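August, early, before the heat gets in

Slept badly. Woke at 4 with the conviction that I had agreed to something, and lay there going through the week until I found it. I had agreed to give a toast. Renu Sandhu is getting married (again, her word, said with relish) and at some point between the second bottle and the cheese I told her I would stand up and say a few words. She wrote it down. Renu writes everything down, which is why she still has a friend from every job she ever left and I have a drawer of lanyards.

So that's my August. I have never given a toast that went well. At my cousin's I thanked the wrong caterer. At my brother's I told the canoe story, which I had always thought of as a story about loyalty, and watched his new mother-in-law hear it as a story about drinking.

Did the sensible thing and avoided the desk all morning. Cleaned the lint trap. Walked down to Kettle for coffee and found they've raised the price again and moved the milk behind the counter, so that now you have to ask for it like a child. A man ahead of me asked for "just a splash" and was given precisely that. He stood looking into his cup for some time.

Came home by the long way, past Zollow, where the window is still full of the same garden chairs as in spring, marked down twice. I have started to root for them.

What I have so far

Two hours at the table after lunch. I wrote 200 words and crossed out most of them. The trouble is that everything true about Renu is either too small or too large. Too small: she cuts sandwiches into triangles for adults. Too large: the winter my father was dying she drove out every Sunday evening with soup and never once asked me how I was doing, which was the only thing I couldn't have stood. I can't say that over a salad course. I'm not sure I can say it at all, and I've had eleven years to practice.

The websites are no help. They say to open with a joke, then be sincere, then raise your glass. One of them offers a finished speech with blanks in it. "I have known (NAME) for (NUMBER) years and in all that time (HE/SHE) has never (FUNNY HABIT)." I filled it in for fun and it was better than mine.

A marker, a cup, a champagne glass, plain wood.
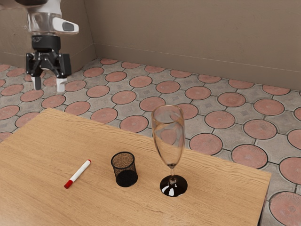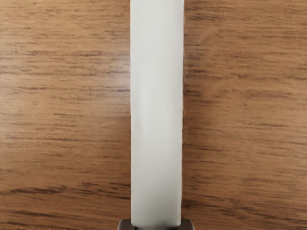

Evening, with the fan on

Renu called to ask how it was going. I said very well. She said, "So you haven't started," and then talked for forty minutes about the tent. The tent people are Sarkico and they have told her the lawn is too soft on one side. She asked what "too soft" meant and they said it was soft in excess of what they like. She is thinking of framing the email. The bill for the tent is 3,000 dollars without the sides, and the sides are apparently where they get you. I said it might not rain. There was the kind of silence you get when you say that to someone holding a deposit slip.

She also wants me to try on the dress. I bought it from Lellura in June when I was full of ideas about myself, and it's a green that looked brave in the store and looks like a pool table in my bedroom. I told her it fit. It does fit, in the way a parking space fits. There is no getting out on the passenger side.

After we hung up I went back and read the page again and put the triangles back in. I think it may be the triangles. I could say that she has always treated people as if they were worth the extra cut – no, that's dreadful, it sounds like a bank. But something near it. She did it for the movers when I left Elm Street, I remember now. Two large men sitting on my rolled-up rug, each holding a very small egg sandwich by the corner. One of them asked if there was an occasion.

That could be the opening. It has men in it and a rug and it's over in under a minute. And then I could get to the soup without saying what the soup was for. Those who know will know, and the rest will think I'm a person who is strangely moved by lunch.

I'll need to learn it by heart, because my hands shake if I hold paper, and everybody watches the paper. Mother used to say to pick a face at the back and talk to that. I did that at my brother's. It was the drummer, and he left in the middle.

Ate the last of the cold noodles standing up. The neighbors have got their sprinkler going again and it's hitting the side of my trash cans every few seconds, ping, ping, ping. Still too hot to close the window. Must call about the hem tomorrow, and find out if the groom's name has one L or two in case they want me to sign the book.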